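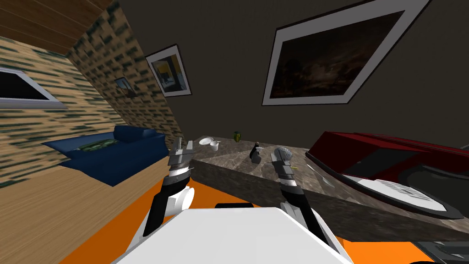 PRE-RUN CHECK, two-arm build, sim and bench
Shared shop, bay 6. Filled in by Adelmo Costa, September

Do the sim half first. No bench power until every sim line has a mark next to it. Comments go under the line, not on a sticky note please.

SIM HALF (kitchen counter room)

1. Room loads, no missing surfaces
OK. Counter, couch, rug, walls all there.

2. Horizon level in head view
FAIL. Whole room leans. Counter and couch both on a slant. Check head mount angle in the config before blaming the renderer. Not a stopper for arm tests but fix before anyone judges distances by eye.

3. Both arms present and attached at the body
OK. Black links, white joint housing on the left one looks right.

4. Left gripper clear of counter
Watch. It's up by the near corner with fingers open. Want more room there before any sweep move. Added to list.

5. Right gripper and ball
Grey ball is sitting on top of the fingers, right up against them. Touching is fine for this check, but log the contact force anyway. Do not close the fingers until log is running.

6. Loose items on counter
Plate and cup at the back, leave them. Black-and-white figurine is between the two grippers, so it's the first thing to get hit. Move it back or set it as a keep-out. Same for the big red appliance at the right end, keep-out box needs to cover the whole thing, Serra's version only covered half.

7. Joint limits loaded from the new file
OK after second try. Old file was still in the path. Deleted it.

8. Soft stop from keyboard
OK. Try it with each arm moving, not just at rest.

9. Control loop at 500 Hz, no drops
OK on my machine. Shop laptop not tested.

BENCH HALF (real arms)

10. E-stop within reach of whoever is standing at the arms
OK. Button moved to the left post. Cable is taped, needs a proper clip.

11. E-stop actually cuts motor power
OK, pressed twice with arms idle. Must be redone under load.

12. Pasero supply, fan and fuse
Fan ok. Fuse is the right one now. Somebody had a bigger one in there, dont do that.

13. Torque cap set to low for first run
Set. Do not raise without two people in the bay.

14. Base bolts, all marked with paint pen
One line doesn't match up on the right side. Retightened and re-marked. Check again after the first run.

15. Wiring at elbows, full bend both ways
Left ok. Right rubs on the bracket at full bend. Sleeve ordered from Atthorpe, until then keep right elbow short of full bend.

16. Finger pads
Two peeling on the right hand. Glue them or swap them.

17. Floor tape, 200 cm out from base
Tape is down but scuffed by the door. Redo it.

18. Glasses on, sleeves and lanyards out of the way
Every time, and that includes "just a quick test."

19. Log folder has space, run number written on the board
Last run was 294. Next person start at the one after, no reusing numbers.

STILL OPEN
Item 2, head mount angle
Item 4, clearence at the corner
Item 6, keep-outs
Item 11, redo under load
Items 15, 16, 17

Bench stays off till 6 and 11 are closed. Key is in the grey drawer. A.C.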